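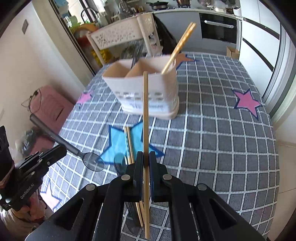 The Recasting of Pisach

The list went up in February, and by midnight it had 900 votes. Shewit Woldemariam read it in bed with the sound off. Thirty names for one part, the ferryman in Pisach, and the man at the top was Andor Bodnár, who had last played a talking lighthouse.

She didn't believe the votes. She had written the ferryman, all four scenes of him, and she doubted that 900 people had ever heard of the picture.
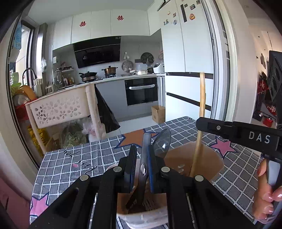
A clear spoon and a brown paper cup on the starry cloth.

In the morning the studio called. Temedness was "listening to the audience," said Rodrigo Pinheiro, in the voice he used for budget cuts. Bodnár was free. Bodnár was very interested - he had already grown the beard.
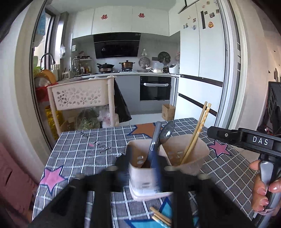
Had he read the script?

He had read the ferryman's pages, Rodrigo said, and liked the boat.

Shewit wrote that down on the back of page 90. Then she looked up who had posted the list. The account was two days old and had made one other, "Best Beards in Film." Bodnár was winning that too. 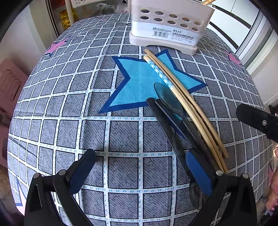 Hawi Negussie told her over the phone to let it go, that every part she'd ever seen cast had been cast for a worse reason.

"Name one," Shewit said, and went back to count the beards.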